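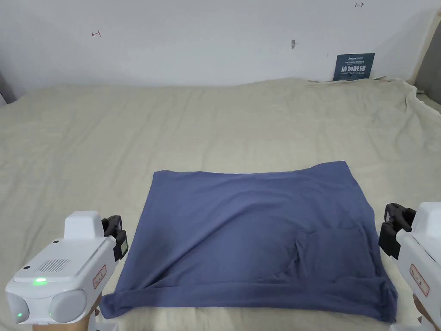

Blue fabric on the folding surface, with the two hand-held grippers.

Folding bench update
By Simone Meireles

The folding project has taken over the back corner of the workshop since February, and several members have asked what it is for and when they can have the corner back. The second question I can't answer yet. The first one is easier. We are building a small two-arm machine that folds laundry, and before the arms do anything we are recording folds done by people holding the grippers in their hands.

The grippers are held one in each hand. They have white housings and black jaws. You pick up cloth with them the way you would with kitchen tongs, except that you have to give up on the idea of feeling the fabric. Most people pinch too much cloth at first and drag the layer underneath along with it. After an evening of practice this mostly stops.

We have 90 usable folds recorded so far. The target for the first round is 400. That number came from Magalhães, the group we swap notes with, who did a similar build in a garage and said that with fewer than that their arms would only fold the one shirt they had practiced on. We are using their folder layout for the recordings too, so the two sets can be combined later if both sides want to.

The cover on the work surface is a beige sheet, and it has been more trouble than anything with a motor in it. It creeps. You pull a shirt toward you and the sheet comes along, and by the end of a session there is a ridge of it in the back corner. Clamps along the front got in the way of our wrists. Double-sided tape held for a day. The next thing to try is a sheet of thin rubber underneath, which Reltine had as an offcut and let us have for the price of the bus fare. If that doesn't work we will staple the sheet to a board and be done with it.

Sleeves and hems are the slow part of the job. A hem is two layers of cloth, and the jaws close on it well, but they don't always let go of it cleanly. The cloth stays on one finger and lifts when you move away, and you have to put it down again and start that corner over. We tried roughening the fingers with sandpaper, which made it worse. Smooth fingers with a slightly rounded tip are the best so far. The third version of the tip is printing this week in a harder plastic, and the files are in the Vusturis folder on the shared drive under "tips." Please don't rename them.

The arms are here but not mounted. Both are secondhand, bought through Clidport, and one came with a stripped screw in the elbow joint that took an afternoon to get out. They need a stiff frame to bolt to, and the bench we had planned to use flexes when you lean on it. I would like to weld a frame from the square tube behind the drill press. If that tube is yours, let me know before I cut it.

Some notes for anyone who wants to come and record:

Bring plain clothes. T-shirts, dish towels and pillowcases are fine. We have enough striped things for now, and nothing with buttons until the second round.

Start each fold with the garment laid out but not ironed. Wrinkles are good. We want the machine to see shirts as they come out of a basket.

Fold at a normal speed and stop with the jaws open. If you drop the cloth, pick it up and keep going. Those recordings are kept as well, in a separate folder.

Put the grippers back on their chargers when you leave. Twice now a session has had to be called off with both of them flat.

A session takes 3 hours, and we can take 4 people at a time if they trade off. The sign-up sheet is by the sink. The next parts order goes out on 6/18/19, so if you have a request for bolts, cable chain or bearings that could ride along in the same box, write it on the list before then and put your name next to it. Requests with no name on them will be crossed off.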